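Subject: Re: [grippers-sim] two-finger vs. parallel model, drawer task
Date: 2018-10-20

> We swapped the linkage gripper for the plain parallel-jaw model in our
> copy of the drawer task and success went up by a lot. Before I blame the
> linkage model, has anyone run both with the same controller? We changed
> the controller the same week, so our own numbers are useless. Also
> curious whether you start from open or half-open fingers.

Yes, we have run both. Same arm, same controller (the Uka impedance one, stock gains), same cabinet, same seeds. Only the gripper model and its tool offset changed. 272 episodes in all, split evenly, so 136 per gripper.

Parallel jaw: 100 drawers opened. Linkage gripper: 72. The gap of 28 looks like your result, but most of it is not the linkage. When we sorted the failures, 30 of the linkage runs had failed before first contact, all from the same cause: our config took the tool offset with the fingers closed. On a linkage gripper the tips move along an arc, so the open tips are not at the height the controller thinks they are. On the parallel model the offset is the same at any opening and the mistake never shows.

We start fully open in every run. The start pose is over the cabinet with the gripper pointing down, and the controller then has to bring a fingertip to the cutout at the top of the drawer panel.
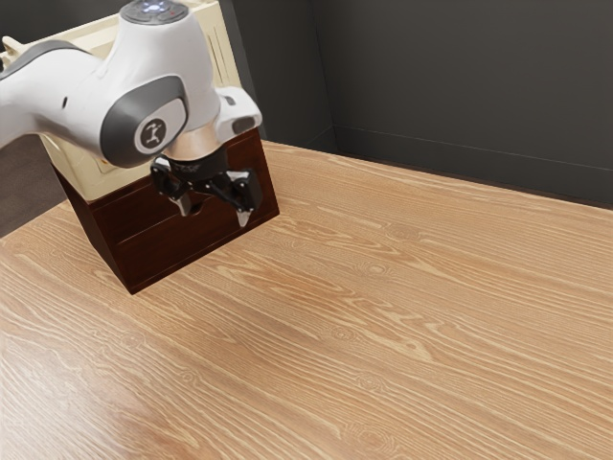

Linkage gripper, fingers open, above the drawer. Simulator render.

The cutout is small, and a few millimeters of height error is enough to put the tip on the face of the panel. With the Prillel contact settings the finger then slides down the panel and the run times out. With the Avis settings it sticks, the wrist torque climbs, and the run is stopped by the limit. Those look like two different failures in the logs. Check the tip height at first contact before reading anything into the stop reason.

What I would try on your side, in this order:

1. Put the old controller back and rerun the linkage gripper only.
2. Recompute the tool offset from the current finger opening at each step. In the Ghiță branch this is a flag in the gripper config, off by default.
3. Rerun both grippers with the new controller, using the same seeds.

I have not done step 3 with the corrected offset for the full set yet. The machine is busy with another job until later in October. I will post the split by stop reason when it is done — tip heights included.

On half-open starts: we tried a handful and dropped them. The approach was fine, but the second finger came down close to the panel and touched it in some runs. I don't have a clean count.

If you can send your gripper config, I can diff it against ours.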